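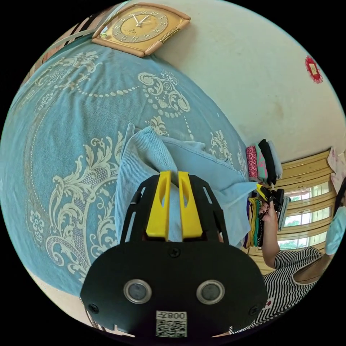 What keeps people our age from going to bed when they mean to?

Mostly it is the last hour of the evening, which fills up with small jobs and small pleasures that all take longer than planned.

Projects > Health and Community > Flitlow Bedtime Diary

Our group started on this in October, after a long lunch at the Hoàng bakery where every one of us was yawning into a coffee and complaining about the night before. We had all meant to be asleep by eleven and had all been awake well past it. It seemed a friendly sort of subject to take on, and our teacher was kind enough to let us drop our first idea (bus shelters) and begin again.

We asked students at the Kimthorpe and Fundham campuses to keep a paper diary for 10 nights. Each evening they wrote down the time they hoped to be in bed, the time they got there, and a line or two on what they did in between. We got 49 diaries back, some neat as a pin and some with jam on them, and we are grateful for every one. We printed a notice for 600 students, so we know very well that our diaries come from the ones with the patience for it, and we wouldn't want anyone to read our results as if they spoke for everybody.

The first thing we noticed was how rarely people blamed homework. We had expected pages of it. Instead there was a great deal of dish washing, packing lunches, looking for a clean shirt, calling a grandmother in another time zone, and "just one" episode of something. Phones came up often, as you would guess, but usually alongside something else - a person would sit down on the bed to take off their shoes, check a message, and write in the diary that they were still sitting there half an hour later with one shoe on.

The Fundham diaries had later bedtimes than the Kimthorpe ones. We think the evening bus has a lot to do with it, as many of the Fundham students get home late and eat late, but we didn't ask about travel and we should have.

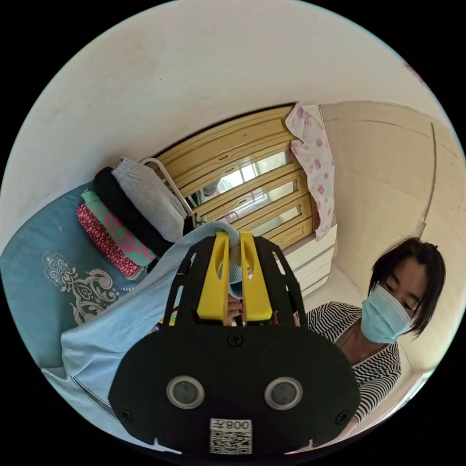 One of the diary keepers told us afterward that writing down the hoped-for bedtime was the part that changed her evenings, and that she had kept doing it on a scrap of paper long after handing her diary in. We heard much the same from two others, which makes three, and it left us wondering how much the diary itself nudged people toward bed. If we did this again we would have one group write only in the morning and compare.

We would also make the boxes bigger. People had so much more to say than we had given them room for, and some of the nicest remarks were squeezed up the margins where we nearly missed them. The blank diary sheets are in the folder at the back of the Flitlow library if another group would like to use them.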